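Call for Participants: Remote Task Checking at Ferura, Rinotham Site

Ferura is moving part of its kitchen-cleaning service to Votevix mobile robots. From June, cleaners on the pilot team will spend less time wiping and loading and more time setting task order, checking results and taking over when a unit stops. We want to measure how this changes workload, breaks and the handover between shifts.

We are looking for 20 current staff from the cleaning and dispatch teams. No programming experience is needed. You must have worked at least 2 months on a regular shift.

Participants complete four sessions of 80 minutes each, during paid hours. Tasks are set in simulated kitchens and include marking surfaces as done, flagging areas to repeat and writing short handover notes. 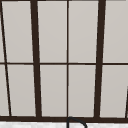

Sessions are scored on the notes, and individual scores are not passed to line managers. Pay grade and contracted hours stay the same for the whole pilot. Staff may withdraw at any point by telling their shift lead.

To apply, contact Eldana Jemal, Work Design, extension 331. Questions about the robots go to Kyrylo Pavliuk.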